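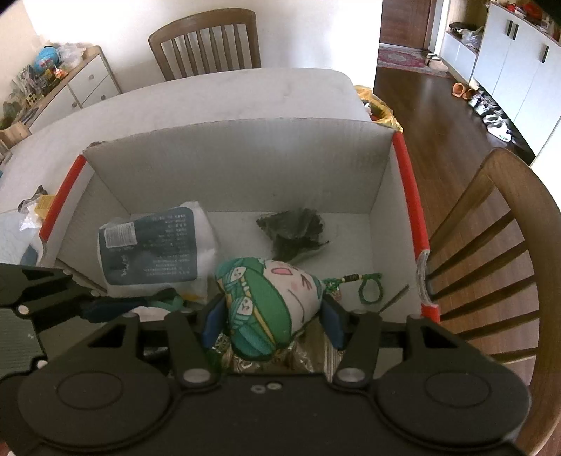
The Hirholm result everybody is passing around says a policy trained only on hand-held gripper demos clears mixed boxes as well as one trained on teleop data. I read the whole writeup in June and I don't buy the headline. 600 demos, 121 test picks, and the test objects come from the same kind of household clutter as the training set. Look at what a pick consists of: a plush toy squeezed between two finger pads with a braided cord trailing off to one side. A plush toy forgives you. You can be way off center and it still comes up. The plastic-wrapped package and the crinkly packaging in the same box are the hard cases, and the paper lumps everything into one success number.

Posted by: tornaxle

---

Did you get to the appendix? There's a breakdown by object type, soft / rigid / film. Film is worse, sure, but it's worse for the teleop baseline too. The claim is that the gap between the two methods is small. It never says either one is good.

Posted by: nrahman_lab

---

I got to it. The film row has 10 picks in it. You can't tell me anything about a gap from 10 picks. One lucky grab moves it ten points.

Posted by: tornaxle

---

Agree on the film row. I don't agree that soft stuff is a freebie though. That cord is a real problem. There's a loop on the end, and anything with a loop will catch on whatever is next to it in the box sooner or later. We ran a Bututari arm on keychains and charms and most of our failures were the cord, and the grasp itself was fine. Does the paper count a pick as good if a second item comes up with it?

Posted by: Endang Yeoh

---

Section 4, "target object leaves the container." Nothing about what else leaves with it. So yes, I read that as a double pick being a success. Same for dropping it a second later.

Posted by: tornaxle

---

Ok that one bothers me more than the sample size.

Posted by: Endang Yeoh

---

You're being harder on them than on the teleop papers, which mostly use that same definition. Ernel did. Lau did. If both arms of the comparison are scored by the same loose rule then the comparison still tells you something.

Posted by: nrahman_lab

---

Only if the two methods fail the same way. A person holding the gripper feels the cord drag and slows down. The robot gets the video and the finger width, no force. I'd expect the copied policy to yank. Teleop has its own problems but at least the demo was done by the same body that has to repeat it. A loose rule hides exactly that difference.

Posted by: tornaxle

---

That's a guess. Do you have any numbers for the yanking?

Posted by: nrahman_lab

---

No. It's a guess. But they have the rollouts and could rescore them in an afternoon, and until they do I'm not switching our collection over on the strength of one column.

Posted by: tornaxle

---

Fair enough. For what it's worth, we did switch, partly on cost, and our bin numbers went down a little on bags and stayed flat on everything else. Small test, 100 picks, one robot. I wouldn't publish it.
Nabila

Posted by: nrahman_lab

---

Nabila, were those scored with double picks as failures? If you still have the logs I'd like to see the bag ones. I can send you our cord failures in exchange.

Posted by: Endang Yeoh

---

Doubles were failures, drops too. I'll message you.

Posted by: nrahman_lab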